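Ticket: Demo tool loses tracking partway through a take
Project: Ormsby (kitchen tasks, hand-shown)
Hardware: Ostix hand-held gripper, two-finger, black pads
Software: Bamard recorder, desktop build
Opened: May 15, 2025
Priority: Normal
Status: Resolved, one follow-up open

Reported problem

First off, we love this tool. Picking it up and just doing the task is so much more natural than driving the arm with a joystick, and everyone in the Erach lab wants a turn. But we have a snag. In the jar task (pick up the container, carry it across to the other table, set it down), the recorder marks a lot of takes as "pose lost" and throws them out. We recorded 200 takes and 50 of them were rejected. The video looks fine when we play it back, the fingers close where they should, and then the path just leaps sideways in the viewer. The jump is always during the carry, never during the grasp.

What we expected: a smooth path from pick to place.
What we got: a smooth path, a jump, then another smooth path that starts somewhere off to the side.

Already tried before opening this:
- restarted the recorder
- reseated the cable at both ends
- wiped the lens
- swapped the finger pads for the spare set (no change, swapped back)

The log line is the same on every bad take:

tracker: feature count below minimum, pose held
tracker: relocalized, offset applied

Reply 1, support

Great report, thank you! The two log lines together tell us a lot. "Pose held" means the tracker ran short of things to lock on to, so it froze its last good position. "Relocalized" means it found its feet again and had to shift the path to catch up. That shift is the jump you're seeing. So the gripper and the pads are probably fine, and so is the cable.

Could you send one still from the grasp and one from the end of the carry? Please also tell us your exposure setting, and whether you built the map of the room before recording or let the recorder build it as you went.

Reply 2, reporter

Exposure is on auto. No map beforehand, we let it build as we go. Didn't know there was a choice!

Grasp still:
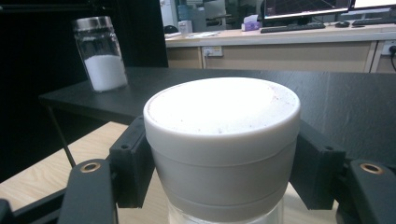 Grasp, white-lidded container between the pads. Tracking good.

The tracker has never once dropped out at this point in the task. Grasp width reads steady too, and the closing force curve looks lovely.

Reply 3, support

Makes sense that it holds there. You have the desk behind with its monitors and keyboards, the shelving past that, and the jar with the metal lid standing on the black table. Plenty of edges and corners at different distances, and the tracker eats that up. One thing to watch is how bright that lid gets under the overhead light. With auto exposure on, a big white object close to the lens can push the whole picture darker for a moment, and the background features go with it. It hasn't bitten you at the grasp, but the container stays in the fingers all through the carry, so it's there when the background thins out.

Send the second one when you can.

Reply 4, reporter

From the other table:

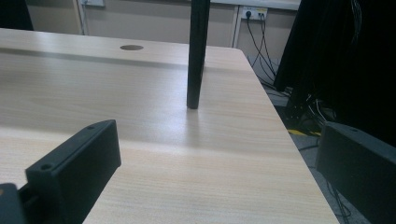

The jump usually lands near here in the path, give or take a hand's width. We did an empty-handed pass over the whole route this morning to see whether it was the container causing it, and we got the warning on that pass as well, only for a shorter stretch. I think I see the trouble now that I'm looking at it with your last reply in mind. The tabletop is pale with faint grain running all one way, there's a glossy band of light across the middle, and the wall behind it is plain beige. The only strong things near the center are the black pole and the little round cable cap to its left. Past the right edge it's better, with the plugs and all those cables, but when we swing left to place, that side leaves the view.

So two things at once? Not enough to look at, and then auto exposure making it worse while the container is in hand?

Reply 5, support

Yes, both, and you got there before we did! The pole helps less than you'd hope. A plain vertical rod gives the tracker a good side-to-side reading and hardly anything up and down, and the wood grain is too faint to make up for it. A glossy band is a bit of a trap as well, as reflections slide when the camera moves and the tracker may take them for real features.

Please try these in order, and run 20 takes after each so we can tell which one does the work:

1. Build the map first. In the recorder choose New Map, hold the gripper at working height with the fingers open, and walk slowly over both tables, including the path between them. Finish where you started. Save it, then record with that map loaded.
2. Set exposure to manual. Hold the container in the fingers, adjust until the lid isn't blown out, and lock it there.
3. Add texture at the place table. Printed patterns taped flat work well, as long as they stay put for the whole session. Rebuild the map after you add them.

Leave the pole where it is between takes. Anything that's in the map needs to be in the same spot when you record.

Reply 6, reporter

Results!

Step 1, map first: 20 takes, four rejected. Already a big step up.
Step 2, manual exposure locked on the lid: 20 takes, one rejected. The picture is a touch darker on the shelves but the path is so much cleaner.
Step 3, three printed sheets along the back of the place table, map rebuilt: 20 takes, none rejected. The viewer shows one unbroken line from pick to place and it's a beautiful thing to see.

We tried going back to auto exposure with the sheets still up, just to be sure. Two rejected out of 20, so exposure stays locked.

One question. Will the printed sheets end up teaching the policy something silly, like "put it down wherever there's a checkerboard"?

Reply 7, support

Good instinct. If the sheets always sit in the same place relative to the target, then yes, the policy can lean on them. Move them between sessions (new map each time), and vary where the container goes down. When the arm runs the task, give it some trials without any sheets. The arm gets its position from its own joints, so it doesn't need them for tracking.

You can also try rescuing the 50 rejected takes. Open them in the recorder, choose Reprocess, and point it at the first map you saved, the one from before the sheets went up. Auto exposure can't be undone, so expect to get back only part of them.

Reply 8, reporter

Reprocessed last night. 31 of the 50 came back with a clean path, and we've dropped the rest. We're off to record the next batch, and the plan is 4,000 takes across all the Ormsby tasks, so we're very glad to have found this at 200.

Follow-up left open: could the recorder show the feature count live while we're recording? Even a green and red dot in the corner would do. We'd happily test an early build.

Support note: resolved. Live feature count passed to the Bamard recorder team as a feature request.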